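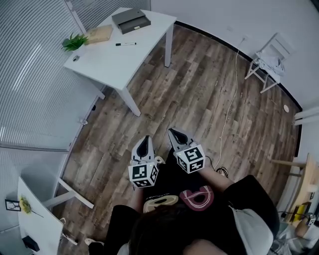

stemside_sue
Refilwe says sand it and be done, and I'd listen to her. Wood floors creak because they're wood. You bought a house in Rarnden, you bought the noise.

Efe Okonkwo
I'm fine with noise. I'm less fine with one board outside the bedroom that shrieks at 2 a.m. like I've stepped on a goose. Jodden quoted me 2462 to pull up the whole hallway. For that money I expect the boards to sing in tune.

Refilwe Shezi
I said sand it if you hate the finish. Sanding does nothing for a squeak, Sue. Powdered graphite in the gap, work it in with an old toothbrush, walk on it a bit. Mine went quiet for most of a winter.

stemside_sue
And then?

Refilwe Shezi
And then it was March and I did it again.

plankton50
Graphite leaves gray socks. Screw the board to the joist from above, the kind of screw where the head snaps off. A box of 50 will outlive you.

Efe Okonkwo
Finding the joist is the part where I lose my nerve. There's a heating pipe under there somewhere, and the last owner was not a man who drew maps.

plankton50
So go in from below if you've got a crawl space.

Efe Okonkwo
I have a crawl space. It has opinions about visitors.

hallway_hal
Get a second quote before anybody crawls anywhere. Manolakis did two boards for me for 200 - grumbled the whole time, but they've been silent.

Refilwe Shezi
Still say graphite first. Wear gray socks.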